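Trorkix Publishes Its House Rules for Hand-Held Grippers, Free for Anyone to Use

For immediate release, June

I've wanted to put this one out for ages! Starting Tuesday, the handling rules we use at Trorkix are open to everybody, and yes, that includes our friends at Etedach and Smadi, who kept asking.

The booklet is called Torkar. It runs 30 pages and has 69 rules, mostly about small things people skip: check the finger pads before you start, keep your free hand out of the gap, get a yes from whoever lives there before recording in a bedroom. We wrote it after going back over 4,000 recordings of household work and arguing (a lot) about what counts as a good one.

My favorite part is the 10-line checklist for clothes and bedding. Print it, tape it up, scribble on it. If you think a rule is wrong, write and tell me, I read everything that comes in.

Torkar is a free download from the Trorkix site, and you can copy it into your own training material as long as you keep our name on it. 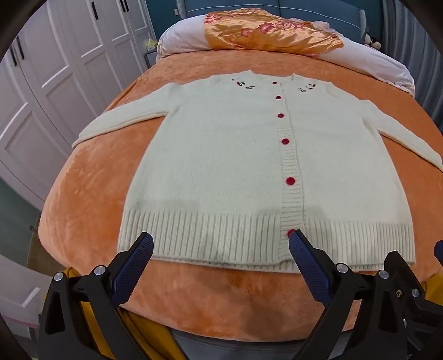
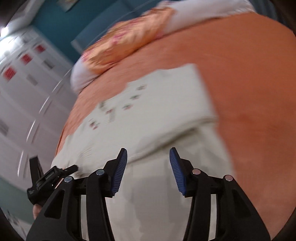

Hand-held gripper work on a bed: a cardigan with red buttons (first photo) and a white printed cloth (second).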